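Small citrus: clementines, satsumas, mandarins. Does anyone really know the difference?
Kitchen and Garden board > Fruit and veg

pipkin_jar
Every October I stand in the shop like a lemon (sorry) trying to work out which of the little orange ones I liked last year. I know I had a bag that was sweet, a bit sharp at the end, peel came off in one go, and hardly a pip in it. Then the next bag looked identical and was like chewing a wet flannel. The label said "easy peelers", which tells me nothing. Is there a trick to it or do I just keep buying and hoping?

Marwan Khoury
No trick, but a few things help. Mandarin is the big family name. Satsumas are the loose-skinned ones, a bit squashed looking, mild and nearly always seedless. Clementines have a tighter, shinier skin and more flavour to my mind. Tangerine gets used for anything and everything depending on who's writing the label. "Easy peeler" just means the shop wants to swap varieties through the season without printing a new bag.

What you want to do is pick one up. If it feels heavy for its size, it's juicy. If it feels puffy, like there's air between the skin and the fruit, leave it.

dulcie_b
I'd disagree about puffy being bad! My nan swore by the baggy ones and I've had some lovely satsumas that practically fell out of their skins. It's a satsuma thing. A baggy clementine, yes, put that back.

Marwan Khoury
Fair enough, I'll give you that for satsumas early on. By the new year a baggy one is usually past it though.

old_trowel
Can we talk about fridges. My wife keeps ours in a bowl on the table because it looks nice and I'm forever finding one at the bottom with a green furry coat on. I say fridge. She says cold fruit hurts her teeth. 2 bowls of fruit in this house and no peace.

pipkin_jar
Ha, we're bowl people too. How long do you get out of them in the fridge?

old_trowel
A good fortnight in the salad drawer, sometimes longer. Out on the table I'd say a week if the heating's on. And take them out of the net, they sweat in there and one bad one takes the rest with it.

fennimore
Trays beat bowls. A bowl piles everything up and the ones underneath get bruised, whereas in something wide and flat you can lay them in one layer and spot the soft one before it goes. I'd put plums in with them too if you're eating them within a couple of days, but I'm careful with apples.

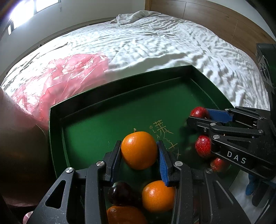
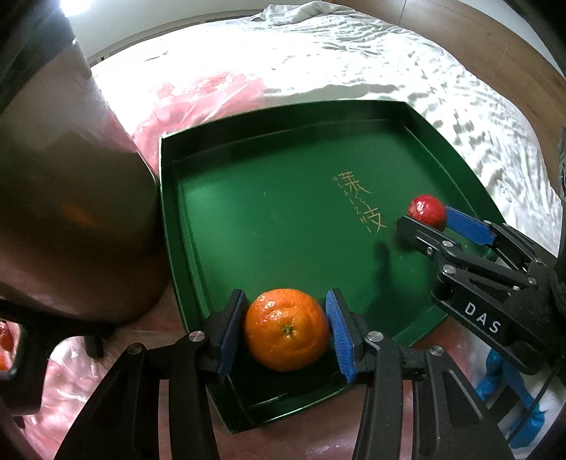

Green tray both times.

Re: keeping apples away from the rest

dulcie_b
Why careful with apples? I've always had everything in together.

fennimore
They give off a gas (ethylene) that ripens other fruit. Plums will go from firm to mush if you forget about them. Citrus doesn't ripen any further once it's picked so it isn't as fussed, but I still keep my apples separate if they're hanging about for long.

Marwan Khoury
I think this one gets overdone, to be fair. In a draughty kitchen with fruit out in the open the gas just drifts off. It's shutting them in a bag together that does it. I've used an apple in a paper bag to bring on hard plums and it works a treat, but I've never lost a tray of fruit to one.

fennimore
You haven't seen my kitchen, it's tiny and it's like a greenhouse in there. I'll carry on being fussy!

old_trowel
Anyone do anything with the peel? I dry mine on the radiator and chuck it on the fire, smells wonderful.

dulcie_b
Candied, dipped in dark chocolate. Boil the strips in fresh water a couple of times first or they come out bitter. Don't use the really thin satsuma skins, they just go to nothing.

pipkin_jar
Right, I'm converted on the heavy-for-its-size thing. Went back this afternoon and had a good rummage, picked out clementines with the leaves still on. Much better than the last lot, although my daughter found a pip and you'd think I'd tried to poison her.

Marwan Khoury
Leaves are a good sign if they're still green and bendy. Crispy leaves mean they've been sat about.

dulcie_b
Or that the shop's radiator is on full blast. But yes, generally.

old_trowel
Update from here: she's agreed to half in the fridge and half in the bowl. Found a furry one this morning. It was in the fridge half. I have not mentioned it.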